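About us

Hello! I'm Efthymia Katsaros and I run Cemico, a small firm that helps other small firms work out which robot to buy, what it will cost them over its life, and whether they should be buying one at all. (Sometimes the answer is a better trolley. We'll say so, and we'll still send you a bill, but a little one.)

I started out in purchasing at Korkska, where I signed for an arm that sat under a dust sheet until the following January. It was a lovely arm. I'd budgeted for it down to the last bolt and then clean forgotten the fencing, the training days, the air line and the floor, which had to come up. I still have the spreadsheet and I show it to every new client, row by embarrassing row!

So what do we do all day? Mostly we ask dull questions. How heavy is the thing you want picked up, how wide is it, who loads the tray, where does the cable go, what happens at lunch? Then we build your budget in two halves, the machine and everything else, and the second half is usually the one that makes people sit down. Our planning sheet has 106 lines on it. You won't need them all, but please read them all.

Before you spend anything we like to try the job in simulation. It's cheap, it's quick to change, and you can swap one arm or gripper for another over a cup of tea. If the reach is wrong I'd much prefer to find out then than after the lorry has been. We can move the table, turn the part round and argue about it as long as you like.

A Franka Emika arm in one of our simulated set-ups, with a tall white block between the gripper's fingers in the first view and the whole table in the second:
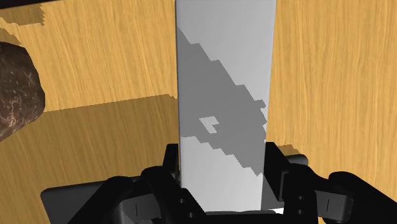
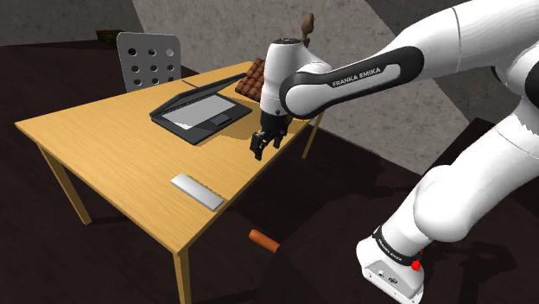

Our fees are simple. A first chat is free, a written buying plan is 1214 pounds, and extra visits are 300 pounds each plus the train. We take no commission from anybody who sells robots, so when Bellini went for the smaller arm and Brusetti put the whole thing off for a year, it made no difference to what we earned.

If you'd like to talk, ring or drop me a line and tell me what you're trying to move and how often. A rough sketch on the back of a delivery note is fine, I've worked from worse. And do mention your ceiling height, I always forget to ask.

Page last updated 2022-09-09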